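1/ Hetgate wants to leave the county and run itself as a unitary authority. I've now read the whole prospectus, appendices included, and I have questions. Long thread, sorry to anyone who followed me for the allotment pictures.

2/ The pitch is simple. We pay our council tax, the county spends it somewhere else, and our two county councillors get outvoted every time. "A full voice for Hetgate" is on the front cover, in a font you could read from the ring road.

3/ I have some sympathy. Two votes in a chamber that size doesn't get you much, and anyone who sat through the bus cuts meeting last December knows how it feels to watch people from forty miles away decide whether your mum can get to the hospital.

4/ But a grievance isn't a budget, so let's look at the budget.

5/ The campaign says 3,465 residents "backed" the plan. Go to the appendix and you find that 3,465 is the number who returned the postcard. The postcard asked whether you'd like Hetgate to have more say over local services. I'd have ticked yes to that. I think I did tick yes to that!

6/ The people who were asked the real question, with the words "separate council" in it, were in the follow-up survey. There were 613 of them. The prospectus gives you that number once, in a footnote, and doesn't give the split. Why not?

7/ I emailed to ask. The reply said the split would be "published in due course alongside the wider findings". I've been reading council papers long enough to know what due course looks like.

8/ Who did the sums? A consultancy called Pindero. Their section on adult social care is a page and a half. Adult social care is the thing that eats councils alive, and it gets less room than the new logo.

9/ Their answer on cost is that we'd "buy back" services from the county at a negotiated rate. Negotiated with whom? The county we've just walked out on. I'd like to see the draft agreement before I believe the saving, and there isn't one.

10/ Then there's the boundary. The map takes in the old town, the station side and the retail park, and stops dead at the Zeltov estate. The retail park brings in business rates. The estate has the primary school with the leaking roof. Draw your own conclusions, I've drawn mine.

11/ When this came up at the public meeting, Hartmut Wiegand (chairing, and the main author as far as I can tell) said the line "follows natural communities". My sister lives on the Zeltov side. She shops here, her kids go to swimming here, she votes at the same church hall as half my street. What's unnatural about her?

12/ Wiegand is a decent speaker and I don't doubt he means it. He also said 14 other towns had done something similar. I asked for the list. A fair few of them are parish councils that took over a park and some bins. Good for them, but running a park is one job and running child protection is another.

13/ The jobs chapter leans very hard on Kröger taking the big unit by the canal. "Hetgate's future in advanced manufacturing", two pages, lots of arrows.

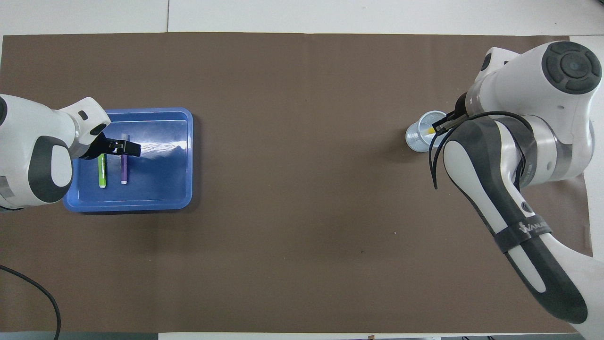
14/ Has Kröger signed anything? The wording is "has expressed strong interest in the area". Every firm that has ever stood in a car park with a councillor has expressed strong interest in the area. And the site would be there whichever council emptied the bins.

15/ To be fair to the other side of this: the county's response is dreadful too. Four paragraphs, mostly about how much they value us. If they want Hetgate to stay they could start by answering letters about Mill Lane.

16/ There's a duller option which gets one line on page nine. More county seats for the town and a proper area committee with money attached. It wouldn't need an Act or a new chief executive. I'd like someone to cost it with the same enthusiasm.

17/ What I want before anyone asks me to vote: the survey split, the social care figures in full, a draft agreement with the county, and an explanation of that boundary from somebody who'll stand on Zeltov Road and give it.

18/ Comments on the prospectus are open until the end of the month, forms at the library desk. Ask for the long version with the appendices, they keep it behind the counter.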